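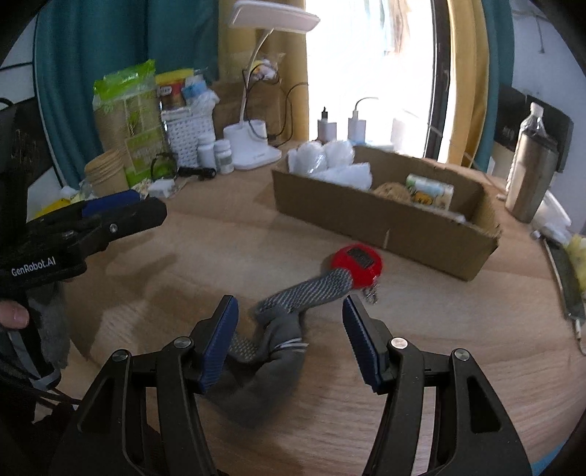

*The table, with sock. Oct 25, 2018.*

I sat down this morning to write a list of everything I have to do before the move to Ralville, and the list got to the word "table" and stopped, which I feel was the list being honest with me. Then I went and looked at the table.

The sock is gray with white stripes near the cuff. I can't find the other one. This one has a red round thing attached to it with a little black display on top, and a small metal clip hanging underneath, and I have spent more of my adult life than I'd like separating socks from objects they have no business being attached to. Verdict on the sock: keep, pending its partner. I gave the same verdict to some 400 other items in May, and they are all still with me.

The cardboard box was supposed to be the Kitchen box. Contents so far: a heap of white plastic bags, a small package with a label on it, and a bread roll. I don't remember deciding that the bread roll was moving to Ralville. I suppose the bags will keep it company.

Yolanda Goicoechea phoned at lunch to ask how the packing was coming and I said "I've started on the table." She said good, start small. She hasn't seen the table. She moved out of Arnard in one afternoon with 3 suitcases and a fern, and she has been unbearable on the subject ever since. Her advice was to touch each thing only once. I had by then touched the steel bottle four times, mostly to get at the water bottle behind it.

Things I own too many of, by the evidence: pill bottles (two, white, a pair like an old married couple), chargers (two, both with cables, and naturally neither fits the headset), and paper cups, a whole stack, bought for Munedon's birthday, to which people brought their own mugs. I could throw them out. I could also have a very large number of people over for a very small amount of coffee.

The white basket with the holes was bought to solve all this. It cost more than I'll write down here and its job was to hold the small things. The small things have settled down next to it, on the table, where they can keep an eye on it.

The lamp stays until the last night. So do the curtains, teal and mustard, which the landlord says came with the place and which I have been rude about for 3 years. Now that I'm leaving I find I like the mustard one. Typical.

Movers want 200 up front and another 130 if there are stairs. There are stairs.

Ate half a bag of crackers standing up. Tomorrow: the drawer under the sink, and ask Tseng if he wants the paper cups.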